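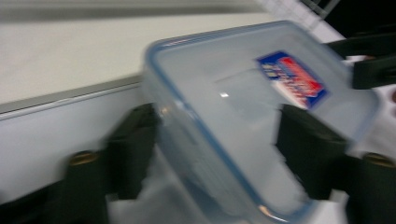

Plornar: a household leftovers log

Plornar is a table of home-cooked leftovers: what got put away, when, how, and what became of it. It has 2,199 rows, one for each portion somebody saved, kept by 44 households who agreed to write down the least glamorous part of their cooking. I think it's a wonderful thing to poke around in, and I hope you'll find uses for it that we haven't thought of!

You can open it in any spreadsheet program. It's two plain text files and this README.

What's in the folder

leftovers.csv has one row per saved portion
homes.csv has one row per household
README.txt

The two files join on home_id. If you only care about food, you can ignore homes.csv completely and still have a good time.

Columns in leftovers.csv

home_id: short code for the household
dish: what the cook called it, in the cook's own words
dish_group: one of 116 groups we sorted the dishes into afterward
saved_day: day number counted from that household's first entry, starting at 1
place: fridge, freezer, counter, or other
vessel: jar, tub, pot with lid, bowl with plate on top, foil, bag, other
amount: in cups, judged by eye
labeled: yes or no (did anyone write on it?)
outcome: eaten, remade, shared, frozen later, tossed, unknown
outcome_day: day number of the outcome, same count as saved_day
note: anything at all

Please read the note column. It's the best part of the whole table. People used it to argue with their families ("saved for Dad's lunch, Dad did not get the lunch"), to record small wins (a rice pudding made out of plain rice and the end of a can of coconut milk), and once to write out an entire dumpling dough in the space meant for a few words. We left it all in, spelling and everything.

Columns in homes.csv

home_id: same code as above
people: number of people who usually eat there
cooks: number of people who usually cook
freezer: none, fridge-top, or separate
shops: daily, weekly, or less often
start_month: month of the first entry

How a row gets made

Each household kept a paper sheet on the fridge door. When something was put away, it got a line. When it was finished, frozen, passed to a neighbor or thrown out, someone went back and filled in the right-hand side. Ramil Espiritu typed up every sheet by hand, and where the handwriting beat him he phoned the household and asked. (He now knows more about lentils than he ever planned to.)

"Remade" means the food turned into a different dish: roast chicken into soup, mashed potatoes into patties, stale flatbread into a bread salad. Heating it up with a little extra salt counts as "eaten." If a portion was partly eaten and partly tossed, the row carries whichever was the bigger part, and the note usually says so.

Frozen portions are a bit fiddly. Something that went straight into the freezer has place set to freezer. Something that sat in the fridge first and moved later gets the outcome "frozen later," and then a brand new row on the day it moved. You can match the pair by home_id and dish, since the cook's wording was copied over exactly.

Dish groups

Zanele Potgieter built the groups and did the first pass over the dish names, and Bijan Jafarzadeh did the second pass without looking at hers. Where they disagreed they talked it over, sometimes at length. Is a frittata with more potato than egg an egg dish? (They went with egg.) Does fried rice made from leftover rice go with rice or with stir-fries? (Rice.) Stews are split by main ingredient, and beans and lentils each have their own group because there were so many of them.

You're welcome to throw our groups away and make your own. The dish column is there for exactly that.

Things to know before you use it

Amounts are guesses. One cook's cup of soup is another cook's bowl. Comparing amounts inside a single household is fine, but be careful comparing across them.

Forgotten food is under-recorded. A portion that slid to the back of the shelf often has "unknown" for its outcome and a blank outcome_day. Please don't drop those rows when you work out how much got tossed, or the households will look tidier than they are.

August is thin. Several homes were away for part of it and left the sheet blank, so don't read much into that stretch.

The households were found through friends and a flyer at the Sitetti grocery, so these are people who already liked the idea of keeping track. Don't treat them as typical!

This is not food safety advice. Some of these cooks keep things longer than I would, and a row marked "eaten" tells you only that it was eaten.

A few things to try

Sort by outcome_day minus saved_day and look at which dishes get eaten first. Cold pizza does very well.

Compare labeled and unlabeled portions, but do it within each household. Some homes label everything and some have never owned a marker.

Pull every row with the outcome "remade" and read the notes from top to bottom. I have cooked from that list most weeks since we put it together, and the bean fritters are now a regular thing at my house.

Changes in this version

Dish groups reworked, with flatbreads pulled out of the general bread group
Day numbers fixed for one household that restarted its sheet partway through
Names of family members in notes swapped for Dad, Sister, Neighbor and so on
"Box" and "tub" merged into one vessel type, tub

Use and credit

Use it for anything you like, including teaching. If you publish something from it, please mention Plornar and the version date, and drop us a copy because we'd love to read it. Corrections go to Davoud Nazari, who looks after the files. Include the home_id and the saved_day so he can find the row.

Version date: 2026-10-03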